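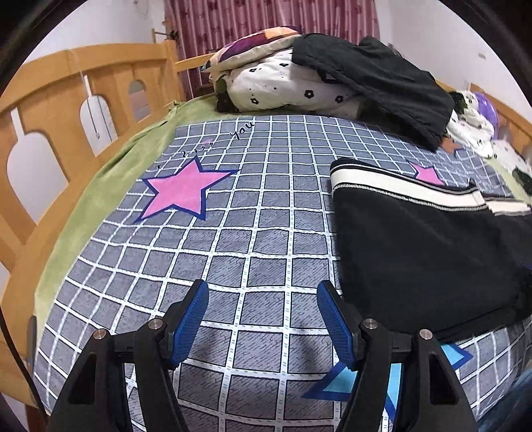 A black sweater with a striped hem, still to be folded, and the blue-padded gripper.

I have come around to the view that anybody building a robot at home ought to start with the laundry, and with the laundry as it really lies, on a bed with a quilt and a pillow heaped at one end and a green blanket shoved up against the rail. My friend Ayane Higuchi, who learned her soldering at the shared workshop in Sadotville, thinks I'm wrong about this. She would have me clear a bench, lay down one plain washcloth, and get that right 500 times before going anywhere near a bedroom. She may well be the better engineer (she certainly labels her cables better than I do), and I did try it her way for most of August.

But oh, how dull it was! And how little I learned from it, because a washcloth on a bench asks so little of you. A knit sweater is thick in one place and thin in another, and it sags wherever you aren't holding it. The sheet underneath is cloth too, with pink stars on it, and a pair of fingers has to pinch one layer and leave the other alone. I changed the angle of my finger pads 7 times over that very question, and I'd never have thought to ask it at the bench.

So my advice to the beginners at the workshop is to carry the thing home early, while it's still ugly, and try it on whatever needs picking up. Ayane can have her washcloth back whenever she likes. I believe it's in the drawer with the spare screws.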